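Stories > Makers > Jewelry

The bracelets of Janaína Bastos

Janaína Bastos began to make bracelets in August, when her hands wanted some work in the evenings. Now she sells them under the name Brestico, and her kitchen has become the workshop.

"At first I kept everything in one big jar," she told me. "When a customer asked for a brown one, I had to pour out the whole jar. It was terrible for the elastic."

Today she has 40 designs, and she sorts them by color before each market. She doesn't use boxes with small compartments. "A bracelet needs to lie open," she said. "If you fold it, it remembers the fold."

I asked which ones sell best. "The dark ones, always. People say they want bright colors and then they buy brown." The yellow ones she makes for herself — her grandmother wore a yellow necklace to every wedding.

She works on a tablecloth, because beads roll less on cloth.

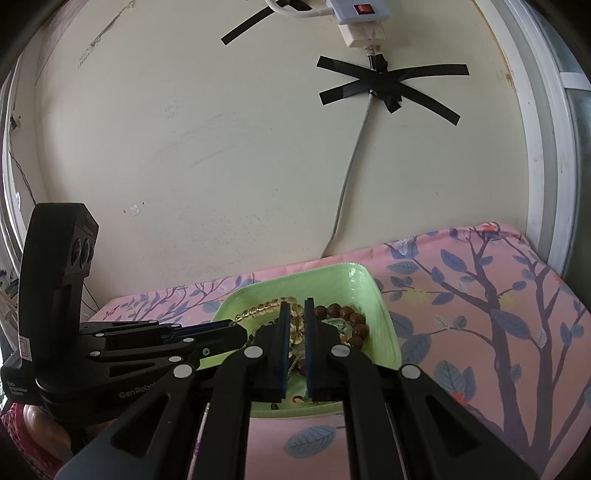 2 min read

The green tray is for pieces that are ready to be checked. Amber-yellow beads and glossy brown wooden ones go in together, and they get tangled. "I don't mind it," she said. "When I separate them slowly, I look at every bead."

Her next plan is a longer necklace, but she is still looking for the right clasp.

Comments

Iraís Huerta: Do you repair old bracelets also? Mine broke at the knot.

Waqas Farooqui: I bought a brown one for my sister and she wears it every day.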